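Clubs > Kulivstead Robotics Club > Minutes > March

Present: Leanne Bloxham (chair), Jinfeng Meng, Younes Helmy, Mélanie Bergeron (minutes). Apologies: Yuzhen Ding.

1. Data log. Log stands at 1,797 episodes. Failed grasps stay in, tagged. Helmy to check the tags before the next export. 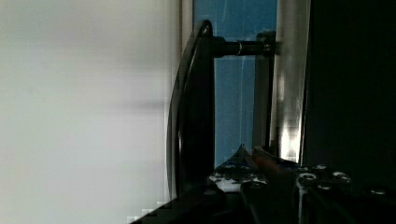
2. Disk space. The lab drive is at 52 percent. Wrist video is stored at the lower bitrate until the summer. Meng asked that the overhead stream be left at full quality. Agreed.

3. Wrist view. Blocky compression shows along the edge between bright surfaces and the dark gripper body. Meng to compare three encoder settings and report.

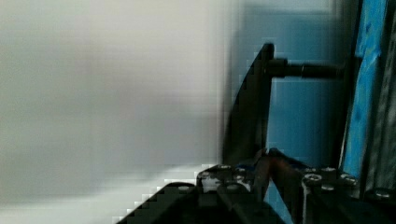 Wrist camera: curved finger and gripper base against light blue.

4. Table tasks. Task list for the Galia round was read through. Plate, bowl and colander tasks kept. Wording of the appliance task to be shortened.

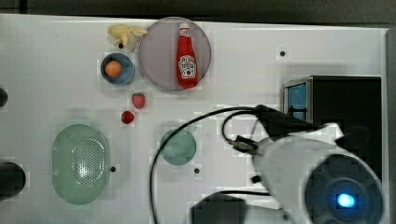

Bergeron objected that the list favors placing over opening, and asked for one more door task before entries close. Bloxham agreed to draft it.

5. Next meeting 4:30 p.m., same room. Laptops to be charged beforehand.

Contact the club secretary | © Kulivstead Robotics Club | Back to top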